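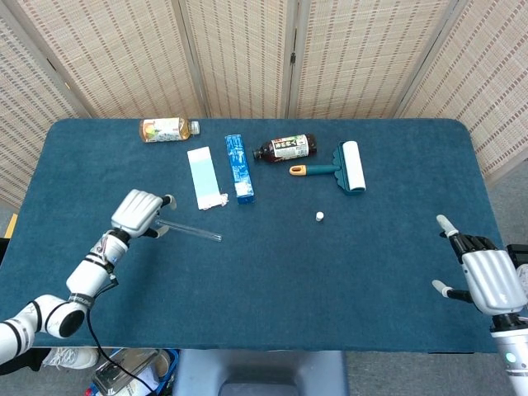

Grosar Cricket Scorecards

Version 1.2, updated 2020-06-02

Grosar is a set of ball-by-ball records from club cricket in the Bowen and Ornness leagues. It was put together to test scoring software, and it can also be used for teaching or for simple studies of the game. Only men's and women's first elevens are covered. Junior and midweek matches were left out, as their rules on retiring batters differ from club to club.

Contents

matches.csv has one row per match, 1664 in all
innings.csv has one row per innings, with the total, wickets and overs
balls.csv has one row per delivery, including wides and no-balls
grounds.csv has the name of each ground and which ends are used

All files are UTF-8 with commas between fields. Empty fields mean the scorer left the box blank. A zero is a real zero.

Where the records come from

Most matches were scored on a laptop with Vunen and exported at the close of play. The other 70 were typed in from paper scorebooks. Those rows have the value "paper" in the source column. Paper matches have no time stamps, and the bowling end is often missing.

Player names have been replaced by a number that stays the same across seasons. If a player moved between clubs, the number moved too. Umpires and scorers are not recorded.

Known problems

Leg byes and byes were mixed up in some early Ornness matches. The total is right but the split may not be.

Run-outs are credited to the fielder who threw the ball. Vunen allows a second fielder, but few scorers filled it in, so the column was dropped.

Abandoned matches are kept if at least one ball was bowled. The result field reads "abandoned" and the target field is blank. Revised targets after rain were copied from the scorer's notes and have not been worked out again.

Two Bowen grounds changed the names of their ends in February. The old names are used throughout.

Loading the files

Read matches.csv first and join the others on match_id. balls.csv is large, so on an older machine read it 1000 rows at a time. Sort by innings, over and ball before adding up runs. The file order is not reliable for the paper matches.

Changes

1.2 Fixed overs that ended one ball early. Added grounds.csv.
1.1 Removed duplicate matches where both clubs had sent in a record.
1.0 First release, with 800 matches from the Bowen league only.

Corrections should give the match_id, the over and what the scorebook says.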